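Does a broadcast Mass satisfy the Sunday obligation?
Asked by Pulis, 31 August 2025

My parish is 91 miles from the site where I now work, and the rotation keeps me there for 19 days at a stretch. The nearest church, in Harkside, has Mass only on the first Sunday of the month. On the other Sundays I watch the stream from my home parish and make a spiritual communion. A coworker says this counts. The bulletin says it doesn't, but gives no source. I would like the actual rule, and whether I need to ask anyone for permission. I have been doing this since April.

Makowska
A broadcast does not fulfill the obligation. Canon 1247 says the faithful are obliged to participate in the Mass, and canon 1248 §1 says the precept is satisfied by assisting at Mass celebrated in a Catholic rite on the day itself or on the evening before. Assisting is understood as being present in person.

The second half of your problem is covered by canon 1248 §2. If participation is impossible because no priest is available or for another grave cause, the canon strongly recommends a liturgy of the word, if one is held, or prayer for a suitable time, alone or with family. The stream fits under prayer. You are not substituting it for the obligation; on those Sundays the obligation does not bind you. 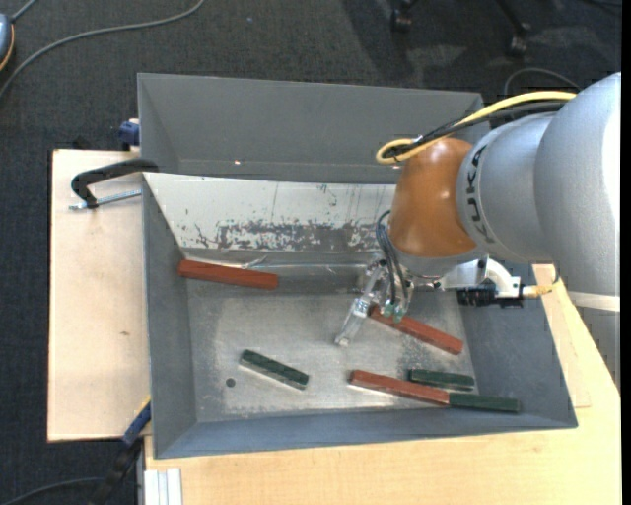
Metal bin with red-brown and dark green blocks.

No permission is needed when attendance is truly impossible. Where it is only difficult, canon 1245 lets a pastor dispense in individual cases for a just cause. If you have a car and a free day, a 91-mile drive could be argued either way, so put it to your pastor once and follow his answer. Check the Saturday evening schedules too, including Eastern Catholic parishes.

Jornotetti
Agree with the above. Also look at Catechism 2181, which mentions serious reasons such as illness or the care of infants.

harkside446
I just watch it on TV. God knows where you live.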